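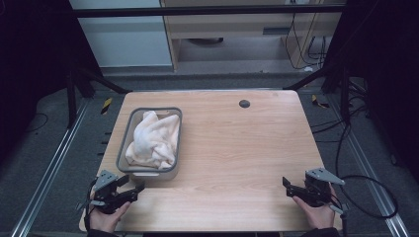 Gray basket and towel on the table, two grippers in hand at the near edge

Talks > Live Events > Speaker notes: Running the door at Zosedlow

OK, hi everybody, grab a seat. I'm going to talk fast because I want time for the fun stuff (refunds!).

So, Zosedlow. Outdoor stage, grass floor, 1,494 people on a full night. When I started there we had 2 gates and one of them stuck. Pause here, let them laugh or not.

First big change was in July. We quit printing tickets at the window and put everything on the phone. I was so nervous! But 901 people came through on the first night and the line never got past the food trucks.

Show line chart. Point at the bump at 7:30, that's the opener going on.

Names on the will-call list: sort by last name, please, I beg you. Sornum still sorts by order number and I've stood in that line.

Then the rain question. Our rule is we play unless there's lightning, and we hold for 40 minutes before we call it. Put that on the ticket, put it on the gate, say it over the speakers. Jayawardena Hall folks can skip this part, you have a roof.

Refunds. Go slow here. Same card, same week, no store credit.

If time's short, drop the Gernent story and go to questions.

Related talks
Parking Without Tears
Load-In on a Small Stage
Who Gets a Wristband?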